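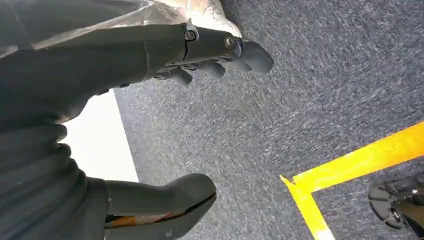
Esperanza reckons the Drulville glaze is crawling from dust on the bisque and wants the pots sponged before dipping. I still suspect the slurry is too thick.

September 21, 2018

Specific gravity read 152 on our scale (water = 100). Let it down with 30 mL of water and sieved twice. Dipped 49 test tiles, half sponged, half straight off the shelf. Colour looked even in the bucket. Old June batch kept aside for comparison.

Firing log typed up. Schumacher cones ordered again, same grey box as before.
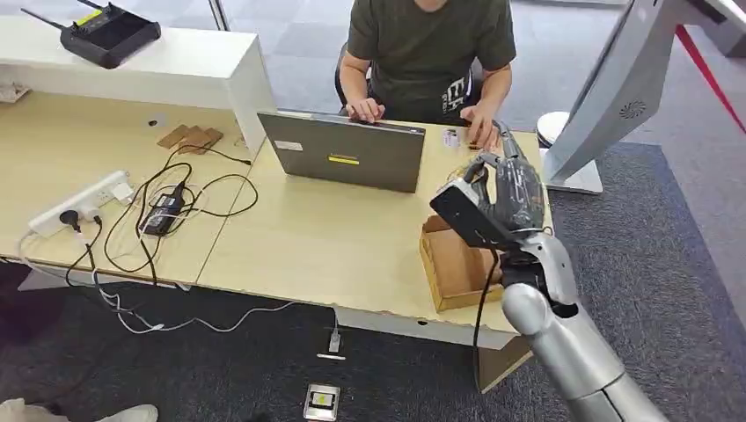 To do

Load tiles on the middle shelf, sponged ones at the left.
Ask Prultbridge for the clay analysis.
Label the June bucket properly.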